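Marker cube on my handheld gripper keeps losing tracking – how do I mount it?

806 views · 2 comments · 3 shares

Hi all! I'm building a handheld gripper at our shared workshop, with two black jaws, a light gray housing and a marker cube so software can follow where the hand goes. It works so well when I move slowly! Any quick turn of the wrist, though, and the pose jumps. The cube mount is 77 grams of printed plastic and I suspect it flexes. Should I stiffen it or print bigger markers? 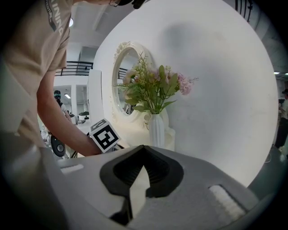 Posted by Lacson | Tuesday, November 10, 2020

The cube on the other gripper is white with black-bordered square markers, and the thin black cable passes just under it. I'd love to keep that layout if I can.

Brorko
Love this build! Check exposure before you reprint anything. Fast turns smear the marker edges and the detector gives up. I went down to 1/300 second, added a lamp, and my jumps went away. Also leave a wide white margin outside the black border – mine was too skinny for ages.
Likes: 14

Sumosov
bigger markers. also tie the cable down so it can't tug on anything

Share · Comments (2)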